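Unit 7 handout: Planning and budgeting a small pick-and-place setup
Robotics Purchasing and Project Planning
Rev. May 25, 2019. Replaces the one from last term, toss that one

Read before lab. Bring the blank cost sheet. We're using the Garside bench as the running case, since you've all seen the budget for it already.

Task in the case: light, odd-shaped items on a white table, a bin, two-finger gripper. Buy for that, with room to grow a bit.
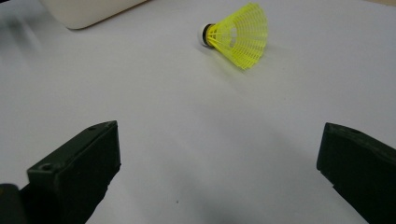
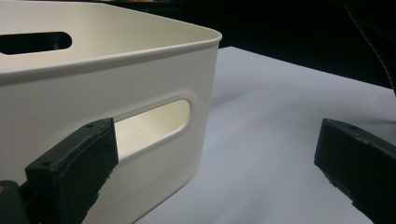
1. Start from the items, then the arm

Most bad budgets start with the arm. Somebody sees a price, gets excited, then everything else gets squeezed into what's left. Go the other way:

- list the items (size, weight, how squishy, does it have holes in it)
- work out the jaw opening you need. Widest item plus clearance both sides
- then finger shape and pad material
- then payload, INCLUDING the gripper weight. Every year someone forgets this
- then reach, then arm

Light items are not automatically easy items. Open plastic mesh gives you very little to press on, and too much force bends it. So price force control, or at least a gripper where you can set the closing force. Write down which one you assumed.

2. Fingers and pads are consumables

Put them on their own line. Not under "misc." They get scuffed, edges go, and you will want a second shape by week two anyway.

For the Garside case we carried 16 pads for the first year. Pekine quote was per pad, Lonov quote was per pair, so check the unit before you compare!! Two groups last term had Lonov at double the real cost becuase of this.

Also ask: are the screw holes a standard pattern? If not you're tied to one supplier for spares. That is a cost even though it has no number on the quote.

3. Table, bins, background

Cheap stuff, gets left out, holds up the whole project when it isn't there.

- table surface: matte if you can. Glossy ones throw glare into the camera
- color contrast. White bin on a white table is hard on some vision software. Either budget for better lighting or buy a different color bin. Bins are the cheaper fix
- bin walls: can the fingers get down inside without hitting the rim? Measure with the gripper on, open
- handle slots: fingertips can catch in them. Note it in your risk list
- spare bins, same model, bought at the same time. Models get dropped

4. Lead times

From the case file:

Gripper body, Lonov: 31 days
Pads, Pekine: 16 days
Camera and mount, Trarkance: 31 days
Table and bins: in stock, 2 days

So the gripper and camera go out on the order first, same day. Table can wait but don't let it wait forever. Working back from a July start, see what your latest order date is. Then move it earlier. Customs, a missing signature, wrong connector, somthing will eat the slack.

5. Cost sheet, how to fill it in

Columns: item / supplier / unit / qty / unit price / shipping / lead time / who approves

One row per thing you'd have to order separately. Cables are a row. The mounting plate is a row. Training time is a row, in hours, priced at the rate on the sheet.

Shipping on the case came to $319 and it wasn't in the first draft at all. Three separate suppliers, three separate charges. Ask if they'll combine.

Contingency goes at the bottom as its own line. Don't hide it by padding the other prices, I will find it and so will your finance office.

6. Lease or buy

Short version. Buy the things that touch the product (fingers, pads, bins). Think about leasing the arm if the project has no funding past year one. Get the return terms in writing, esp. who pays for wear. Compare total over the same period, not monthly vs. sticker price.

7. For lab

Work in your usual groups.

a) Fill in the sheet for the Garside case using the three quotes in the folder
b) Redo it with one change: items now include something twice as wide. Which rows move? Most groups say gripper only. Look again at bins and reach
c) Write half a page to a manager who wants the cheaper gripper. Argue for or against, either is fine, but use lead time and spares as well as price

Hand in a) and b) on one printout, c) separate. Put the group number on both.

Reading for next unit: acceptance tests, the section on what to check before you sign for delivery. Skip the appendix.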